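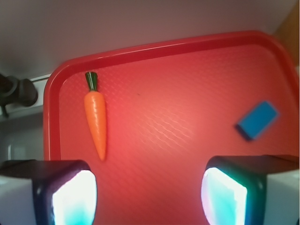

Up way too late again, and it's all Betis's fault. I told myself I'd watch the first half and go to bed, and of course it was 0-0 at the break and I had to see if anything would happen. Then they scored in the 74th minute, a scrappy thing off somebody's knee, and I yelled loud enough that the dog got up and went to sleep in the hall.

Sutrisno was texting me the whole way through. He's convinced they need a proper striker in December or January and he's got a new name every night. Last week it was a Dutch kid, now it's some guy he saw in a two-minute clip with terrible music on it. He's 33, the striker I mean, and Sutrisno thinks that's fine for a loan. I said at that age I'd want to see him run for more than 60 minutes first. He sent back a thumbs down and then a voice message so long I still haven't finished it.

I don't get the transfer stuff the way he does. He reads every rumor, and if one site says a deal is close and another says it's dead, he'll believe both before lunch! I mostly like the games. I like our left back, who can't cross but chases everything, and I like when the keeper gets mad and walks halfway up the field to tell people about it.

The ending was awful, by the way. Corner after corner, the ball pinging around the box, and me standing behind the couch (I can't sit for stoppage time, I never could). One of them hit the post. I thought it was in. I'd already started swearing when the whistle went.

So 1-0, not pretty, and I'll take it. Away game next, and it's an early kickoff, so I have to figure out if I can get out of lunch at my sister's or at least get the seat facing the TV. Sutrisno says come to his place. His screen is bigger but he talks through everything.

Need to be up at six. Still wide awake. Might watch the goal one more time.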